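Murinel-users mailing list
Subject: Re: Reset rules for the home tasks, can we agree on something before May?
From: Dorottya Szűcs
Date: 18/04/2023

> I read through the draft and I'm fine with most of it, but section 4
> says a run counts as a success when "the object has been moved to its
> target." Moved how? If the arm drags a cloth along the bed for half
> the distance, is that a success? The Kerekes people say yes, we have
> always said no, and then we put both numbers in the same table.
> Also, can we please stop letting everybody choose their own random
> seeds.
>
> Hondale group

Hi all,

Yes to the seeds, please! I've wanted that since we did the first round. My suggestion is a fixed list of 72 that lives next to the scene files, and if you skip one you say which one and why. No swapping in a nicer one (I know it's tempting, I've done it myself, sorry).

On dragging, I'm with Hondale, though I don't think the draft has to be as strict as you may want. What I'd write is that the object has to be clear of the bedding at some point between pickup and release, and that the simulator's contact log decides, so we don't end up squinting at renders. Soft things make this messy. They droop below the fingers, and from a lot of viewpoints you can't tell a small gap from no gap at all.
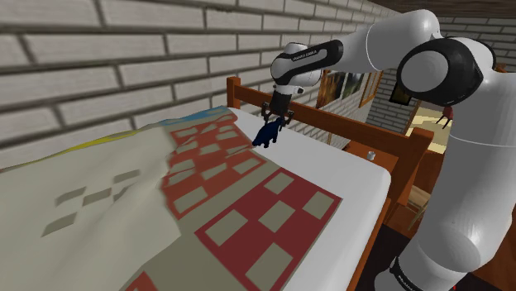
The other thing I'd like in there is a line about the surroundings. Right now the draft only talks about the target object, so an arm could sweep everything off the nightstand on its way over and still get full marks. In a real bedroom somebody would be pretty upset about that! I went back through our 1346 saved runs from Zultwood with a quick script, and there were enough bumped items in the "success" pile that I went and changed our own report before sending this. I don't want to make it an automatic fail, just a separate column that everyone has to fill in. If the column is blank, the run doesn't go in the shared table.

Then the speed limit. The draft says "safe speed," and I have no idea what that means in a simulator with no people in it. Could we pick a number, put it in the config and be done? I don't care much which number. I do care that the same one gets used near the bed and away from it, or else we're back to arguing over where "near" starts.

Small stuff: 4.2 and 4.3 say the same thing in different words, and the sentence on blankets should say whether wrinkles get reset between runs. We reload the whole scene every time. It's slow, but I'd vote for it.

If someone from Kerekes could answer on the dragging question I'll fold it all into a new version. Does anybody still have the source for the table in the appendix? My copy only has the PDF.

Dorottya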